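Guides > Bench robots > Working rules > Sorting utensils with two arms

Setting up and running a two-arm utensil sorting bench

Last revised July 22, 2024

These are the working rules we use at Gristmont for a bench with two arms and a set of open bins. They cover laying out the table, checking the arms, running a session and stopping. Marilou Agbayani wrote the first version and Valtteri Miettinen added the parts on cables and speed. If your site has its own risk assessment, that comes first, and anything below that disagrees with it should be ignored.

Before you power up

Read the risk assessment for the bench you are on. It should name the arms, the grippers, the objects being handled and the people allowed near the table. A new kind of object means the assessment needs another look. Table knives and spatulas were assessed together on our bench. Kitchen knives with a sharp edge were not, and they stay out of the bins.

Check that the emergency stop can be reached by the person running the session from where they will stand or sit. Press it once with the arms powered and confirm that both arms stop. Reset it, then write the time and your initials in the bench log. Do this at the start of every session, even if the last one ended a few minutes ago.

Laying out the table

1. Wipe the tabletop and let it dry.
2. Set the bins in a row along the far edge. Both arms should be able to reach the middle bin, and each should be able to reach the one on its own side.
3. Put the shallowest bin in the middle. Short items such as table knives go there.
4. Long-handled items go in the outer bins. Handles may stick out over the rim, but check the path of each arm with the handles in place.
5. Keep a strip 9 cm deep along the near edge free of utensils when you set out the starting layout.
6. Label any handle that looks like another one in the set. Small white labels are enough. Stick them where the gripper fingers will not close on them.

Cables

Follow each arm's cable from the base to the wrist with your eyes before moving anything. There must be enough slack for the full reach and no loop that can drop over a handle or a bin corner. Move each arm by hand, or in slow mode, through its furthest positions and watch the cable as it goes. Cables on the floor should be kept off the route people use to reach the bench. Extension leads are inspected every September.

Running the session

One person is in charge of the arms. Anyone else nearby says so before stepping up to the table, and waits for an answer. Hands stay off the tabletop while either arm is live. To move a fallen utensil, pause both arms first, including the one that is on the far side from you.

Run the first 2 picks at reduced speed. After that the limit on our bench is 400 mm per second at the gripper. If the two arms need the same bin, the one already over it finishes and withdraws before the other comes in.
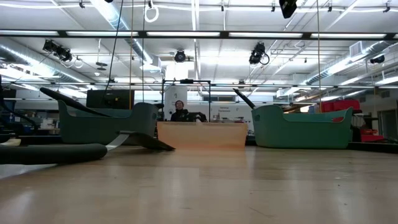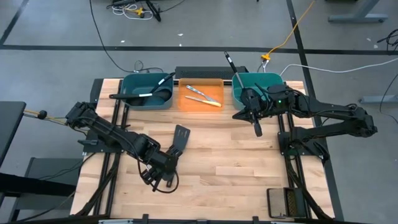
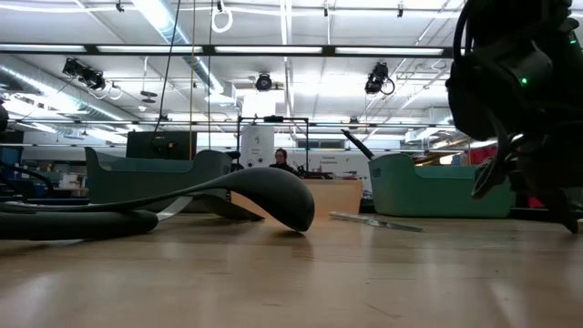 Sorting utensils at the two-arm bench. The middle picture shows both arms over the table, each gripper holding a utensil.

Picking up long items

Grip a spatula or ladle on the handle. Lift it clear of the table before turning the wrist, and allow for the far end, which swings a lot wider than the gripper does. Amancay Salinas suggests testing the turn with the heaviest item in the set, and we now do that whenever the set changes.

Lower items into the bin before opening the gripper. Dropping them from above the rim makes them bounce and can leave a handle lying across the next bin.

When to stop

Pause both arms if a utensil slips in the grip, a bin moves, or a cable catches. Use the emergency stop if a person reaches over the table or an arm does something you did not expect. Do not restart after an emergency stop until the cause is written in the log. If you can't find the cause, leave the bench powered down and tell Lovely Galang.

Take a break after 30 minutes at the controls. Park both arms before you leave the bench, even for a short time.

Closing down

Park the arms, switch off at the arm supply, then empty the bins. Check grips and blades for chips as you put them away. Damaged items go in the box under the log shelf and are crossed off the set list.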